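La feria de cerámica vuelve en diciembre (y esta vez con sopa)

19 de agosto de 2018

Pues ya es oficial, vecinos: la feria de cerámica de Prirside repite en diciembre y yo no puedo estar más contenta. Me lo contó ayer Marlina Rondonuwu, la organizadora, mientras buscaba las llaves del local en un bolso enorme – no aparecieron, por cierto, y acabamos hablando en la acera. 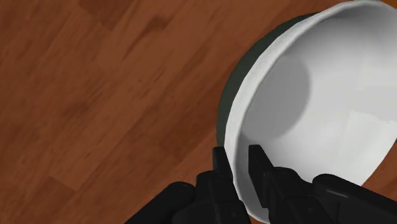
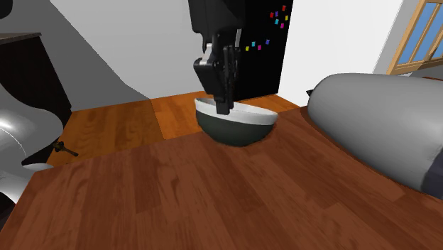 Serán dos días, con 285 piezas a la venta, casi todas de talleres de la comarca. El año pasado me quedé sin la ensaladera que quería por llegar después de comer, así que este año madrugo, ¡avisados quedáis! El horno nuevo del taller Nornine ha costado 4000 euros y Wahyudi Kusuma me dice que la primera hornada saldrá en cuanto terminen con la chimenea.

La novedad es la comida. Ekua Yakubu preparará sopa de calabaza y de lentejas, y quien compre un cuenco se lo lleva lleno (previo enjuague, supongo). También habrá torno para niños, con Amirul Lumbantobing vigilando que el barro no acabe en el pelo de nadie, cosa que el año pasado no se consiguió del todo con mi sobrino.

La entrada es gratis. Los talleres que quieran mesa pueden apuntarse ya en la librería Plukance, preguntando por Hidayah Khoo – cierra los lunes.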